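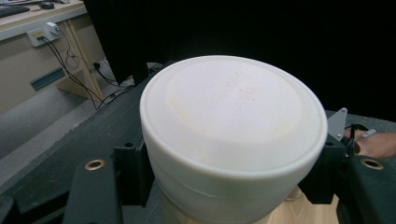
White tub in the jaws, lid up.

Jaws creeping open after the grip command finishes
Started by aleck_bench, 3 Mar 2026

aleck_bench
Okay, I'm stumped. Hand-held gripper, black jaws, smooth white tubs with a round lid. It closes fine, I lift, and then a few seconds later the right side lets go and the tub drops straight through. Seven drops out of 203 lifts since January, and one landed on my foot (full, ouch!). The log just gives me fault 388 every time. Anyone else had this?

dineo_n
Smooth plastic, flat jaws, I'd blame friction first. Stick some rubber on there and try again.

aleck_bench
Tried it! Same thing. And the tub doesn't slide, the jaw itself backs off. I can see the gap open up.

rodum_fan
388 on our Rodum controller is a hold current timeout. The motor squeezes, gets warm, and the firmware cuts it to protect itself. Turn the timeout off in the settings and you're done.

dineo_n
Please don't do that. Buthelezi in our shop turned his off and cooked the motor, and it was hot enough to blister his thumb. Your fingers are right beside the jaws on those hand-held ones.

rodum_fan
Ours has run that way for ages with no drama, but sure, your colour of caution may vary.

loi_tang
I'm with Dineo on the timeout. Before changing any settings, check the set screw on the right jaw coupling. Mine had backed out half a turn, so the motor was working far too hard just to hold still. Power off and unplug first, eh.

aleck_bench
Unplugged it and had a look. The screw was loose enough to turn with my fingernail, argh. I've snugged it up and put the timeout back to default (yes, I'd already fiddled with it, sorry Dineo). Will run another batch tomorrow, with boots on.

loi_tang
Threadlocker on that screw too, the blue stuff.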